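Two Grippers, One Clothes Rack - Speaker Notes
11/09/2019
Duygu Dönmez, Ralgate

Start with the question, leave the title up. We had two hand-held grippers and money to build more of only one. Which one do people collect better data with when the object is soft?

Say who did the work. I ran the sessions, Rosângela Rocha did the mounts and the calibration. First trials were in June.

The candidates. Nuneck has narrow rigid fingertips. Stuner has wide flat fingers with orange pads. Same camera and same wide lens on both, so any difference in tracking comes from the hand and the way people hold it. Pause here, someone usually asks about the lens. Answer: we tried a narrower one and lost the rack at close range.

The task. Take a garment on its hanger off the rod, move it along, hang it again. Knitwear was the hard case. A thick sweater bunches up on the hanger and the fingers have to find the plastic through the folds.
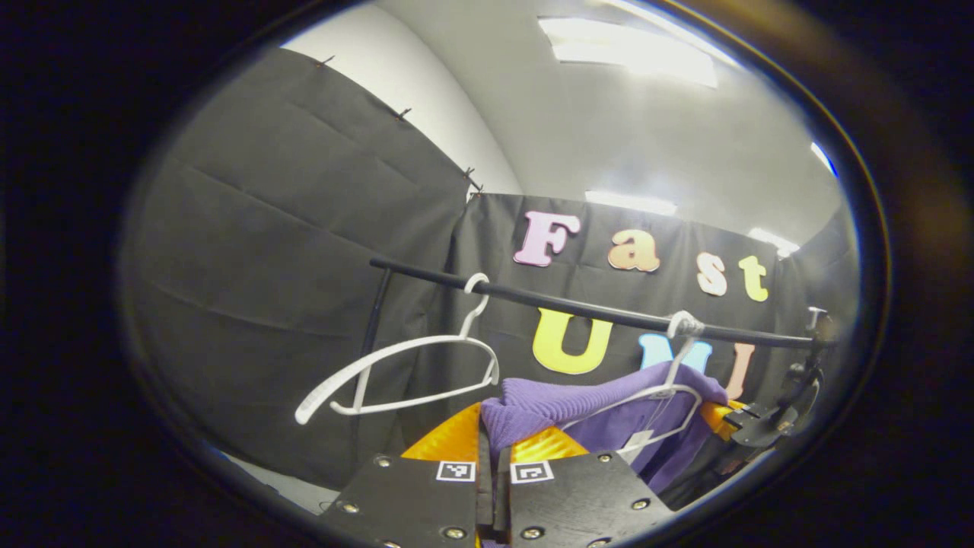
Protocol, keep this short. 27 operators, 2 grippers, 60 seconds allowed per attempt. Half started on Nuneck, half on Stuner, with one extra on Stuner. We kept 428 attempts after throwing out the ones with bad tracking.

Results. Stuner did better on knits. The pads gave people more room for error when they closed on cloth. Nuneck was better on the bare hook - people could see past the tips and placed it with less fiddling. On thin shirts there was no difference I would defend.

Complaints from operators. Stuner is heavy at the front and wrists got tired. Nuneck's trigger sticks. Rosângela has a new spring for it, not tested yet, so don't promise anything.

Markers. Keep them near the finger ends, and check that they stay in view with the hand fully open. We lost most of a morning to this.

What we picked: Stuner, with a lighter shell. The Mapplebeck controller stays as it is for now.

Leave five minutes for questions. Backup slides cover calibration and the pad wear tests.

Contact: Duygu Dönmez, Ralgate | © 2019 Ralgate | Back to top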